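Print this page | E-mail this page

May, evening

Spent most of the day on the bed cell. The Tillelell unit had been drifting on its left reach since yesterday, and by 8 a.m. it was missing the sheet corner more often than it found it. The log had it at 2,318 cycles since the last full service. Clellitz says to check the shoulder coupling every 500 and I had let one go by.

Took the cover off first. The coupling was fine but two of the screws on the clamp ring had backed out a little. Cleaned them, put on fresh threadlocker, torqued them to the sheet. Then the neck. The head bracket had a bit of play in it, not much, and I shimmed it the same way I did in the Tunstall cell last winter. While it was open I blew the dust out of the base fans.
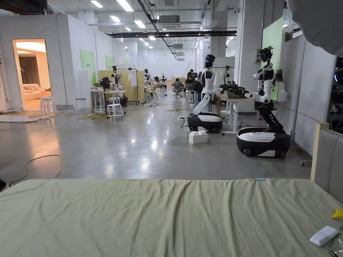

The hall from the bed side, two blue tape marks on the far edge of the sheet.

The tape marks are what I calibrate to. One left, one right, and the head camera has to find both before I let the arm go near the bed. I put down new strips after lunch and measured them from the headboard rail twice. The first run of the routine failed on the right mark. Changed the exposure and ran it again, and it passed - then passed four more times, so I saved it.

Battery contacts are still on the list. They had some black on them and I wiped them down, but the set is at 1,894 charges and Wutar only rates it to 3,000. I will order a spare set anyway. Delivery was slow the last time.

Wrote the new offsets on the card inside the base cover and started a count from zero. Left it charging at 6:40. Tomorrow the gripper pads, and the wrist cable if there is time.

Print this page | E-mail this page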